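4.2 Memory and processor handling

The desktop tower task was chosen as the shop-floor counterpart to the kitchen tasks of Section 4.1. A refurbishing bench sees the same few operations many times over: open the case, pull the memory, free the processor, fit replacements, close up. A trained person does this with little thought. The parts are rigid and their positions on a given board are known, which should favor a machine, but the clearances are small and cables do not stay where the model puts them.

The controller, Skudix, was given 100 trials, split evenly between memory and processor work. Each trial began with the case on its side and the side panel off. A coarse pose came from the overview camera and a finer one from the wrist camera. Once the fingers were within 80 mm of the board, only the wrist view was used – the overview is blocked by the arm in most approach poses.

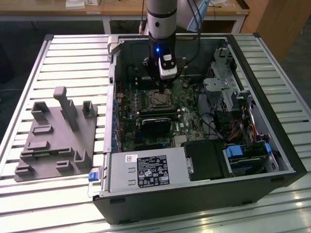
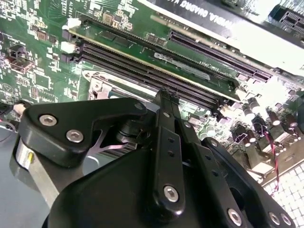

Figure 2. Work on the desktop tower, in the overview (first) and from the wrist (second). The gripper is over the motherboard in both.

A trial was scored as complete only if the part was seated and any latch or lever belonging to it was closed. Partial seating was scored as a failure, even where a light push by hand would have finished the job. A-yeong Shin objected to this rule during review of the protocol, arguing that a repair shop would gladly take a machine that does most of the insertion and leaves the last push to a person, and that a strict score hides how useful the system already is. Si-woo Seol replied that a half-seated module looks finished to whoever is next at the bench, so it costs more time than one left untouched. We kept the strict rule and logged partial seatings separately.

The two kinds of work fail differently. Memory errors come mostly from tilt: one end of the module enters the slot early and the other rides on the latch. Processor errors come mostly from the lever, whose path is an arc that the fingers must follow while holding light pressure. Force limits tuned for one did not carry over to the other, and Skudix has no means of picking them without being told which part it holds. Section 4.3 takes up cable routing.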